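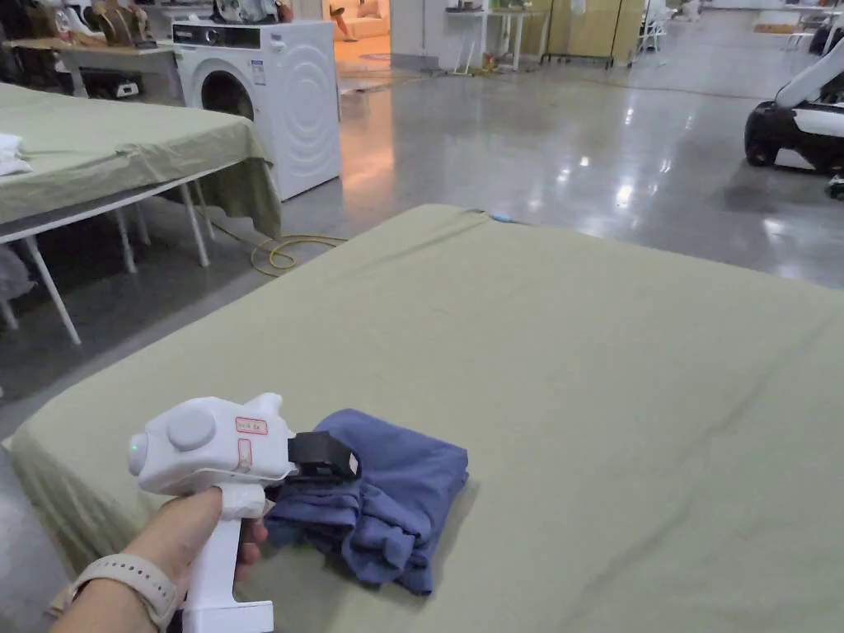 Speaker notes: What our club learned from folding clothes
Evden Student Robotics Club, open day, July 19, 2025
Speakers: Bohdana Melnychuk, then Osamu Shimada

We use cookies to remember your settings. Accept | Decline

1. Opening (Bohdana)
Good afternoon. Say both names slowly. Thank the Vutunden school for the chairs and the projector.
Our project is named Clultov. The goal sounds small: pick up one garment from a table and fold it. We started in June and we are still not finished with sleeves.

2. The hand gripper
Point to the slide. The gripper is held by a pistol handle, and the black fingers at the front do the pinching. In this moment they are closed on a blue cloth.
Tell the audience that the student must learn to be slow. Most of our bad recordings come from a quick wrist.
Pause here - people often want to ask about the weight.

3. Why the table is green
We tried a patterned cover first and the program confused it with the clothes. A plain sheet gave better results. Keep it smooth before each attempt.

4. Numbers (Osamu)
We kept 71 attempts. In 53 of them the cloth was folded in two with the edges close together. The others failed mostly at the first pinch, when the fingers took two layers instead of one.
Do not hurry over this part. The failed attempts taught us where to place the fingers.

5. What is next
Shirts with buttons. Also a softer fingertip, which Osamu will make during the vacation.
If there is time, invite two persons from the public to try the gripper. Remind them to let go of the handle only after it is on the table.

Shared 2 times

Recent from the club
- Line followers: rules for beginners
- Our visit to the Leclerc workshop
- How to label a battery box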